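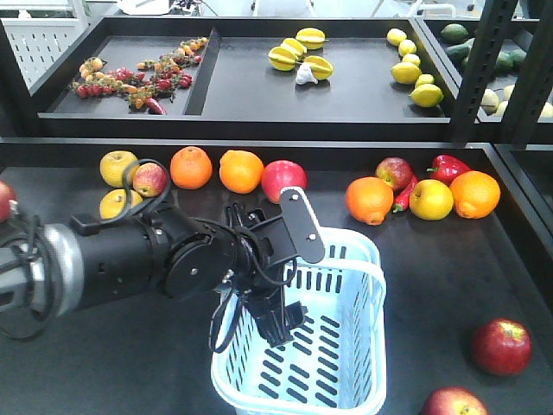

Tanveer Qureshi thinks I should forget the software for one week and first do something about the cables on the wrist. I am not sure he is right, so I ask also here.

Shopping arm: it cannot find the basket handle, and the cables hang into the basket

I am building a shopping arm in the shared workshop at Narkness. The project has the name Dunent. The arm picks fruit from a shelf, puts it in a light blue plastic basket, and afterwards it should take the basket by the handle and carry it. The controller is a Flavari board, second hand, and the gripper is made from a Marwat kit with two fingers. The apples and oranges are artificial, and so are the peppers and the rest.

Picking is good now. I have two problems left.

First, the handle. The body of the basket is easy for the depth camera, but the handle is a wide strip that lets the light through, and it has strong highlights from the ceiling lamps. In the depth picture I get a hole where the handle should be, or I get the bottom of the basket. If I look at the color picture with my own eyes I find the handle without any effort.

Second, the cables. They make a big loop over the arm and then they come down at the wrist. When the gripper goes down inside the basket to put something, the cables go in together with it. Two times they pulled the basket when the arm came up. The empty basket is only 267 grams, so it does not need much.

I made the approach height 115 mm over the rim, and then a slow part for the last 50 mm. With the cables it helped a little. With the handle it did not help at all.

What I tried already:
- lower exposure on the wrist camera (less highlights, but still holes)
- a second lamp from the side (worse)
- holding the cables with tape (the tape opened after one evening)

This is what the wrist camera gives me when the arm is over the handle:

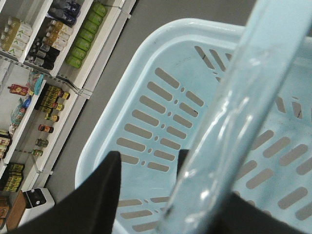
View from the wrist camera, one finger on each side of the handle.

As you see, the color is good enough for a person. Is there some cheap way to make it good enough for the program? I would prefer not to paint the basket, but I can do it if there is no other way. I have also around 1,000 saved pictures from January, nothing is labeled yet.

Asked by lorvik_m

3 answers

bentscrew

Just put tape on the handle. Matte masking tape, any color that is not blue. Done in five minutes.

Comment from lorvik_m: Thank you, I will try it tonight. But the goal is to use a normal basket later, so for me it is a test and not the final solution.

hanne.k

Both of you are right, I think, you and your friend. Let me write about the handle first.

You do not need depth on the handle itself. The rim of the basket is thick and pale and it is not transparent, so the depth camera should see it well. Find the rim, fit a rectangle on it, and calculate from this where the handle is. The handle is fixed to the basket at two points, and the only thing that changes is the angle, if it is standing up or lying to one side. For the angle use the color picture. A line search along the long edges of the strip can be enough, and the highlights even help you there, they run along the length.

Then close the fingers slowly and read the motor current. If the current goes up before the fingers meet, you have something between them. If they meet with nothing, open, move a few mm to the side, try again. I do this with clear bottles at home and it works most of the time – not always.

Label some of your pictures only if the line search fails. I would start with 50 and not with all of them. It is boring work and maybe you will not need it.

About the cables: tape will always open. Use a spiral wrap and two clamps, one before the wrist joint and one after it. Turn the wrist to both ends by hand, with the power off, before you tighten the second clamp. I broke one connector in this way.

Comment from lorvik_m: The rim idea is very nice, I did not think about it. There is a flat bracket at the wrist with two small bolt holes, can I put the clamp there?

Comment from hanne.k: Maybe, if the bracket does not touch the shelf in your lowest position. Measure it first.

oldrelay

had the same with a Marwat gripper. check the firmware, mine was reporting the current wrong until I updated it. for cables I have no idea, mine go inside the arm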